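Se busca persona para limpieza y puesta a punto de baños, Driltetti

Buscamos una persona (o dos si se organizan bien) para los baños de los apartamentos de Driltetti. Empezamos en febrero. Media jornada, mañanas, hasta 30 horas semanales en temporada alta, el resto del año menos.

Lo que hay que hacer: bañera y lavabo, espejo, suelo, cambio de toallas, baldas de esquina. Las baldas se vacían, se pasa el paño y se vuelve a poner cada frasco donde estaba. Ojo con los huéspedes de estancia larga, que tienen sus cosas puestas: cepillo de dientes, botecitos, cremas. No se tira nada aunque parezca acabado. Si hay duda, se pregunta.
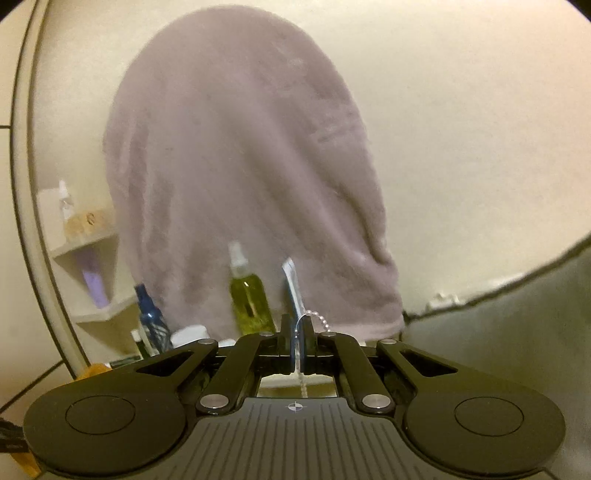
Toallas colgadas, nunca dobladas en el borde de la bañera. Las cadenitas de los tapones se secan tambien, que luego salen manchas. Productos y guantes los ponemos nosotros, calzado no.

Pedimos: experiencia en limpieza de pisos u hotel, aunque sea corta. Puntualidad de verdad. Español para entenderse con los huéspedes, coreano se valora pero no hace falta. Carnet de conducir no es necesario, los apartamentos estan en el mismo edificio.

Ofrecemos contrato de 6 meses con posiblidad de seguir, alta desde el primer día, prueba pagada de una mañana con Soon-im Shin, que lleva los turnos.

Interesados dejar nombre y teléfono en recepción, a la atención de Aqeel Mengal, ref. 679. Sin currículum también vale, cuatro líneas contando dónde habéis trabajado. Por favor no llamar a mediodía.

Publicado: 2016-12-24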